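4. Setting Up a Property Listing

Use this section after your office account has been approved and you can sign in to Vosix. If you can't see the Listings tab, your account is still set to read-only. Ask your office administrator to change it.

4.1 Before you start

Have these ready:
– the parcel number from the county record
– the signed listing agreement, saved as a PDF
– the lot size and living area
– the list price and the start and end dates of the agreement

4.2 Entering the address

1. Open Listings and choose New.
2. Type the parcel number without spaces or hyphens. Vosix fills in the street, city and zip code.
3. Compare the address with the one on the agreement. Correct the unit number by hand if it is missing.
4. Enter the owner's name exactly as it appears on the agreement. Accented letters are accepted, so Šindelář should not be shortened to Sindelar.
5. Press Save Draft.

Note: A parcel number can be used in only one active listing. If another office in the Gekcombe area already has the property listed, the draft is saved but can't be published.

4.3 Size, price and remarks

1. Enter the living area in square feet as a whole number, for example 2285. Don't type a comma.
2. Choose where the figure came from: county record, appraisal or owner.
3. Enter the list price.
4. Fill in Public Remarks. Keep phone numbers and gate codes out of this box – they belong in Showing Instructions, where only agents can read them.

Caution: Changing the living area after publishing sends the listing back to draft. It drops out of buyer searches until you publish it again.

4.4 Adding photos

1. Open the Photos tab and press Add.
2. Select up to 30 files. JPEG and PNG are accepted.
3. Wait for the green check mark on each thumbnail before you leave the page.
4. Drag the photo you want buyers to see first into the top left position.
5. Add captions if you want them. Captions are optional and can be changed at any time. 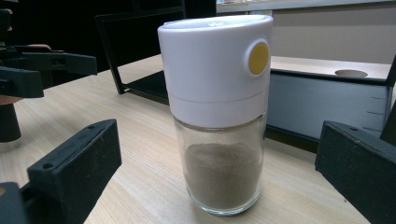
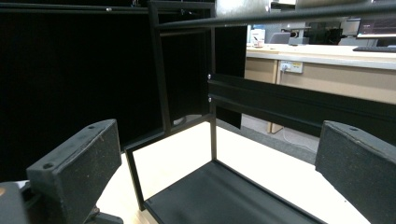 One agent wrote to the help desk that her listing still showed the old price on two partner sites the day after she lowered it, although Vosix had the new one. The reply she got was to check the Last Sent line on the Status tab. Partner sites pick up changes on their own schedule, and a Loder feed can lag behind the others.

4.5 Publishing

1. Open the Status tab and press Check Listing.
2. Fix anything marked in red. Items in yellow are reminders and won't stop you.
3. Attach the signed agreement.
4. Press Publish. The page should refresh in roughly 2 minutes.
5. Write down the listing number shown at the top. You will need it for price changes and for closing out the sale.

Caution: Don't press Publish a second time while the page is refreshing. Doing so can create a duplicate entry, which has to be removed by the help desk.

4.6 Withdrawing a listing

To take a property off the market before the agreement ends, open Status, choose Withdraw and attach the owner's written request. Withdrawn listings stay in your office records and can be reopened from the same tab – the photos and remarks are kept.

For changes after an offer is accepted, go to Section 5.

Section last revised 19 May 2026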